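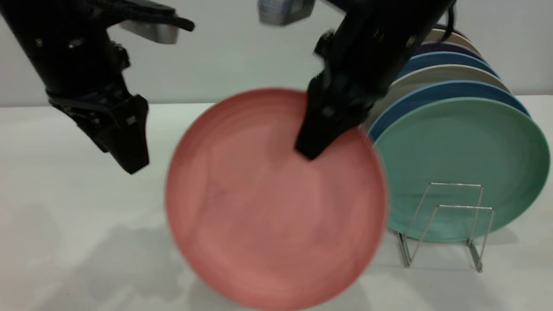 Matte plates in a wire rack: which way should they face, and how do I stop the marks?

Posted by Mabli Voyle in Kitchen and Laundry

We moved into a smaller place in July and lost the dishwasher, so everything gets washed by hand now and goes into a chrome wire rack beside the sink. The plates are round ones in mixed colours, and the coral-pink one has a matte finish and a low raised rim. They were fine in the old house. Now I'm getting thin grey lines on the rims, and a chalky ring on the bottom edge of some of them where they've been standing.

I've tried wiping the lines with dish soap and a sponge and they don't shift. The rack is a basic one, thin rods, no coating that I can see. I stand the plates up on edge, usually all facing the same way, and leave them overnight. Is the rack scratching them? Should I be drying them flat on a towel instead? I'd like to keep the rack if possible as there's not much counter space. I do have a jar of Clinora paste under the sink but haven't used it on these.

3 replies

Adoración Barroso

The grey lines are most likely metal left on the glaze and not scratches. Matte glazes are a bit rough on the surface, so they pick up metal from cutlery, pots and bare wire. Run a fingernail across one. If you can't feel a groove, it should come off.

Make a paste of baking soda and a little water, rub it on gently with a soft cloth, leave it for 3 minutes and rinse. Do one plate first, on the back, and check the colour hasn't changed. I'd leave the jar of paste alone until you've read the label, as some cleaners will polish a matte finish and you end up with a shiny patch.

The chalky ring is minerals from the water. It collects at the lowest point as the plate drains. Wipe with equal parts white vinegar and warm water, rinse well, and dry that edge with a tea towel. If you dry the bottom edge after the plates have drained for up to 30 minutes, you won't get much of a ring at all.

As for which way they face, put them all the same way with the eating side toward the backs of the others, and leave an empty slot between plates if you have room. Hold the plate by the rim and lower it in straight. Dragging it along the wires is what leaves the lines. Drying flat on a towel is slower and the foot of the plate stays damp, so I'd stay with the rack.

rinse_and_repeat

Get a plastic coated rack. I had a Moschos one for years, no marks.

Skusgate Pete

Agree with most of the above, but check the little feet and the welds on the rack as well. Mine had a rough spot on one weld and it marked every plate that went in that slot. A short piece of clear aquarium tubing, slit down one side and pushed over the rod, fixed it. You can do the whole bottom row that way without buying a new rack. Take the tubing off and wash it now and then or it goes slimy underneath.

Mabli Voyle

Thanks all. No groove that I can feel, and the baking soda took the lines off the first plate I tried. Colour looks the same. I'll do the rest on the weekend and look for some tubing.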